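Chapter 4
Spoons, Bowls, and the First Table Tools

Pick up a spoon and look at it for a minute. You have probably used one every day since before you could talk, and it is still one of the best records we have of how ordinary people ate. Knives tell us about hunting and war. Forks tell us about manners. Spoons tell us about soup - and soup, as you will soon discover, is a wonderful way into history!

This chapter follows the spoon from shell and horn to cast metal, using finds from two sites you met earlier. At Oltcombe, diggers working through a kitchen ditch listed 311 pieces of tableware, most of them broken. At Rukthorpe, the town dump gave up 881 pieces, and many still had their handles. Put side by side, the two collections let us ask who ate alone, who shared a pot, and who could afford to throw a good spoon away.

4.1 The Parts of a Spoon

Every spoon has a bowl and a handle, and the place where they join is called the neck. The neck is the weak spot. On old spoons it is where most breaks happen, so a museum drawer can hold dozens of bowls with hardly a handle among them. The bowl does the real work. A deep, round one suits broth, while a shallow, pointed one suits thick porridge scraped from the side of a dish.

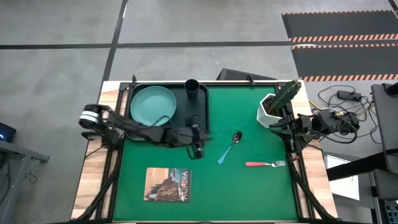
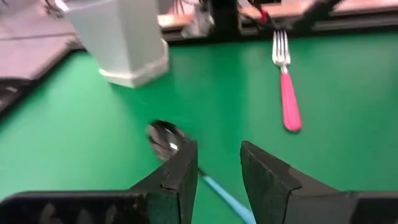 4.2 Sorting by Shape

The system we use in this book is the Cloutier scale, which sorts spoons by the outline of the bowl as seen from above. It begins with fig-shaped bowls, wide toward the tip, and runs through to the egg-shaped bowls most of us grew up with, wide toward the handle. The change from one end of the scale to the other was slow and messy, and some workshops made both kinds for years.

Before you read on, draw the outline of a spoon from your own kitchen and keep the sheet in your notebook. You will need it in Section 4.4, when we compare modern outlines with the Sulla hoard and its strange, lovely little spoons with handles like twisted rope.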